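Kerkmont opens its rifle bench room to home builders and long-range shooters

Arnetside, January 10, 2022

I'm Hildegard Ackermann, I run the workshop side of Kerkmont, and I've been badgering everyone here to let me write this one myself. We've been fitting barrels and bedding stocks for other people for years, and now we're letting you come in and do your own - with one of us at your elbow, of course. 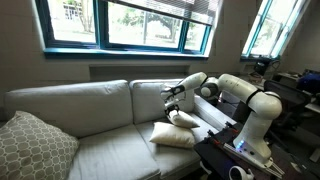
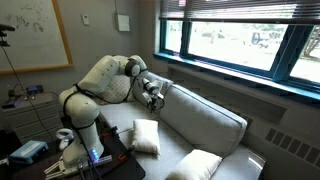

The pale grey sofa and its lattice-patterned cushion.

The bench room has 6 places, each with a proper vice, a torque driver and a good lamp, and you book one for a morning or an afternoon. Bring your bolt-action, your stock and whatever certificate you hold it on (we check that at the door and we won't bend on it). Most people will want help with bedding the action, which is messy and a bit nerve-racking the first time, and Stelios Sfakianakis has the patience of a saint when it comes to epoxy. I don't, so ask for him!

We ran a quiet trial from July onwards. In that time 71 shooters came through, and between them they filled in 327 group cards on the range at Wenomport, all shot at 100 metres before and after the work. I've read every one. Some rifles tightened up nicely, a few didn't budge, and one got worse until we found a loose scope ring.

Nektarios Andreadis, who looks after the range, told me: "I'd like people to shoot the rifle first and change one thing at a time. They come in wanting a new barrel and half of them need to sort out their action screws."

He's said this to me more often than I can count, and he's right.

Scope mounting and trigger weight checks are on the list too. We won't be doing reloading this season, so please stop ringing Guðlaug Þrastardóttir about it - she only does the bookings. Barrel blanks have to be ordered ahead, and fitting those stays with our own gunsmiths.

Bench places can be booked from today at the Kerkmont counter in Arnetside or over the phone. Tea is free, ear defenders can be borrowed, and under-18s need a parent or guardian with them throughout.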